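### 3.2 Storage Habits and Shared Supplies

Offices in the Drirkeck sample kept their common supplies in one of two ways: in a closed cabinet near the copier, or in open holders on a shared table. Staff at 12 sites completed the supply survey in March, and 4 of those sites were later visited by Thư Giáp. Survey answers and visit notes were coded separately and compared afterward.

Workers who used closed cabinets reported more duplicate orders. At the Rarnberg site, the yearly order limit of $500 was reached early, although unopened stock remained on the lower shelves. Respondents there often wrote that they had not known what was already in the building. Open storage drew a different complaint, mainly that items were borrowed and returned to the wrong desk. Clear holders with dividers (Figure 3) were coded as open storage.

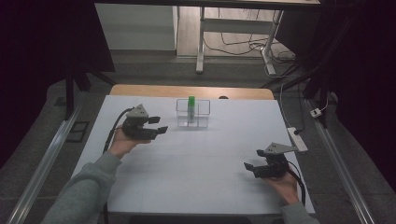

**Figure 3.** Clear divided container on a tabletop board.

Cabinet sites also differed in who held the key. Where a single employee held it, requests waited until that person was free, and several respondents kept private stocks in their desks. These stocks were left out of the totals in Section 4.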